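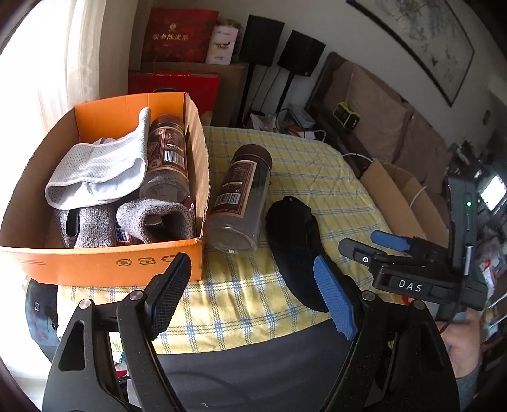
A reply to my last thread says the Tesham parcel locker scheme is a waste of money and people should just stay in for their post. Fair enough as a view. I said I'd write up how the first few months went, so this is that.

Background for anyone new. Tesham has one main road, a shop, a closed pub and no post office. The nearest counter is in Bruvlow, 12 miles off by the route the bus takes. If you miss a parcel you go to Bruvlow, and the last bus back leaves at 4.10pm.

The parish has 550 households. The lockers went in next to the bus shelter in March. They're run by a firm called Stollotero, who also do the ones at Bruvlow station.

Between March and the end of August the lockers took 1,324 parcels. That's from the sheet pinned up in the shop. It doesn't split out collections and returns, which I've asked for.

Cost to the parish is £900 a year for the ground and the electric. Stollotero pay for the unit and the repairs. A few people have been told it cost far more than that. It's in the June minutes if you want to check.

What works: you get a code by text and the door opens. I've used it for heavy things and for small things and haven't had a wrong door yet. It's lit at night. The bus drivers don't mind people standing there.

What doesn't: only two of the doors are big enough for anything wider than a shoebox. When both are full the parcel goes back to the depot and you get a message saying delivery was attempted. It wasn't really attempted. The van never left the bus stop.

Also the codes run out after three days. If you're away for a long weekend that's tight. Bruvlow gets five days on the same make of locker, and I don't see why we shouldn't.

Phone signal by the shelter is poor. If you haven't opened the text before you walk down, you may be walking back up the hill to read it. Screenshot it at home.

Returns are the bit people ask me about most. You can drop them off, but you need the label printed and stuck on first. The shop will print one for 20p. Idahosa's in Bruvlow does it free if you're buying something, and they'll sell you tape.

On packing, reuse the box it came in if it's sound. Cross out the old barcode with a thick pen, or stick the new label right over it. Mine went round in a circle once with two barcodes showing – back in my own locker a week later.

Jars and bottles want something soft round them. Tape lids down. If it rattles when you tilt the box, put more in.

To the point about staying in for the post: plenty of people here work shifts, and the van comes any time between 9am and 6pm. Those who are at home all day can still have things brought to the door. The lockers are only used if you pick them at checkout.

One neighbour has had trouble because her shop of choice picks the locker by default. You have to change it on the delivery page every time. Annoying, but it's the shop's website doing that and Stollotero say they can't alter it.

The contract is up for review in October. I'll be asking for two more large doors and five days on the codes. If you want anything else raised, reply here or put a note through the parish letterbox by the end of September.

Someone has asked if the bench is coming back. It was moved to fit the lockers in and it's behind the hall at the moment. I've put that on the list as well.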